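I went to the Terudier open day in August expecting to be sold something, and I was, a little. The flyer promised "two hours inside a working repair hall" at the old Ackah building, which has 1914 carved over the door. It didn't say that the first half hour is a talk about how much everybody loves repair.

Amerley Amoah gave the talk. She's a good speaker and she knows her trade, but I've heard the line about old equipment being built better too many times to nod along. Some of it was built better. Some of it was built by a man who wanted to go home, and we only see the pieces that survived. When a visitor asked how many of the units that come in are beyond saving, she said it depends what you mean by saving. I wrote that down.

After that they let us into the hall, and things picked up. There are 54 numbered stations on the plan, though the tour covers only a few. We spent the longest at the one for small control enclosures, the kind of metal box you walk past in every pump room without looking at it. I had assumed the box was the easy part. Kobina Dogbe, who runs that station, disagrees. According to him the lids eat up more time than the wiring: screws that have been painted over, heads chewed up by the wrong driver, rims that got bent when somebody lost patience and pried.

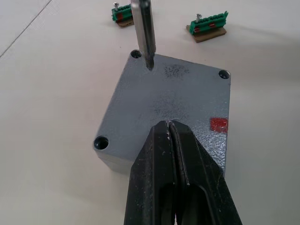 I asked why they bother with lids at all. A gray painted lid with countersunk screw holes in the corners can't cost much, and Skurkia sells new ones by the carton. Dogbe's answer was that the hole spacing on the older boxes doesn't match anything sold now, so a new lid means drilling, and drilling means chips near the terminals. Fair enough. He was less convincing on marks and smudges. They don't clean or repaint unless the customer pays for it, and he called this "honest finish." I'd call it leaving a step out, and I'd want to see it on the price list.

The terminal blocks get more respect. Dogbe told us every screw is backed out and looked at before a block goes back in a box. I'd have liked to see that done from start to finish, but the group behind us was already at the rope.

The last stop was the Holano test bench, where station 51 should have been. It was roped off. Our guide said it was being recalibrated, and we looked at a poster of it.

Would I send them a box? One, maybe, and not one I needed back in a hurry. The people at the benches seem to know what they're doing -- I just wish the tour trusted them to show it and cut the speech in half. Parking is free. The coffee is two dollars and comes out of a machine by the coat rack, next to the sign-up sheet for the newsletter.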